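Week 6 notes: can machines do chores yet?
Frida Ásgeirsdóttir, April
7 min read

Carrying on from last week, where we got stuck on the word "autonomous". Park that. Question for this week is smaller: take a chore, any chore, could a machine do it tomorrow in a place it has never seen? Short answer no, mostly. Longer answer depends on the chore, hence these notes.

Reading for the tutorial is the Keane chapter (Róisín Keane, "Work Without Hands"), first half only. Skip the appendix on wages unless you're doing the essay on it.

1. What already works

Dishwashers, washing machines, the vacuum that goes round by itself. All old. Notice what they have in common: the job got changed to suit the machine. You load the rack, you sort the colours, you pick the socks up first. The picking up is the chore we're interested in and the machine leaves it to you.

Same on the shop floor. Loureiro case from the Keane chapter – packing line, one arm, one size of carton, 2,716 cartons a shift. Very good at it. Change the carton and someone has to come in and set the whole thing up again. Paiva (guest lecture, week 3) called this "a fast worker with one day's memory". I don't fully agree but it's a decent essay prompt.

2. What doesn't, and why

Tidying a floor. Sounds like nothing. Break it down:

– find the thing, whatever it is (wrapper, cable, toy, sock)
– decide if it's rubbish, or belongs somewhere, or should be left alone
– get hold of it without dragging everything next to it
– put it in the right place and know when you've finished

Second one is the killer. A cord on the floor might be in use. A wrapper might be full or empty. People settle this in a glance and can't tell you how. Third one is harder than it looks as well: thin flat things lie close to the floor, shiny plastic reflects the light, cables bend and tangle. A rigid box is easy by comparision.

Then people. Real rooms have people in them, with feet and chair legs. Factories put up a fence. You can't fence off a kitchen.

3. Where the skill comes from

Old way: write out every move. Fine for cartons, hopeless for socks. The newer way is to record people doing the job, lots of times in lots of rooms, and train on that. One common set-up has the person hold a gripper in each hand, so what gets recorded is closer to what a robot's hand would do. Patterned markers on the gripper let a camera work out where it is.

The Nokine study used 1,635 recorded clips across homes and offices. Lobo thinks that's tiny. Teixeira thinks the number of different rooms matters more than the number of clips. Both positions are in the reader, have a view by the tutorial. I lean Teixeira's way, you don't have to.

Something to watch for: a person doing the demo already knows what the thing on the floor is. Their hand movement gets recorded, the knowing doesn't. Or only a bit of it does. Come back to this in week 8.

4. How to read a demo video

Serketti and Zadport clips are on the course page. Ask of each one:

Is it sped up? Is someone steering off camera? How many tries before this one? Has the room been cleared first? What happens if you move the bin?

Zadport clip says 346 items sorted. Doesn't say how many were dropped. Doesn't say how long. Don't quote it in your essay without saying so.

5. For the tutorial

Pick one chore at home. Write down every decision in it, one page max. Folding a towel is fine, everyone does towels, try something else if you can. Mark which steps a machine could do now, which need the room changed first, which you've no idea about. "No idea" is an allowed answer.

Worth 40 marks all up with the essay. Bring it on paper, the labelling is easier that way.

Use the picture at the end as your warm-up. Say the job is "tidy the floor". What gets picked up, what stays, and how would you tell a machine the diference?
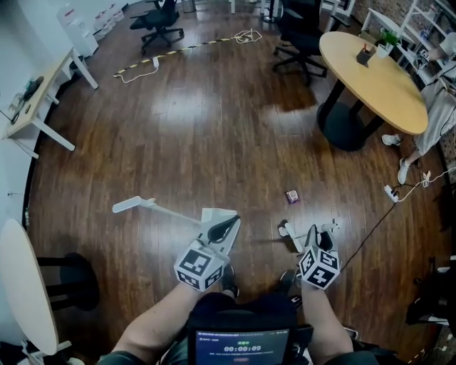

Fig. 1. Floor-level work with two hand-held grippers: small packet, power strips, loose cables.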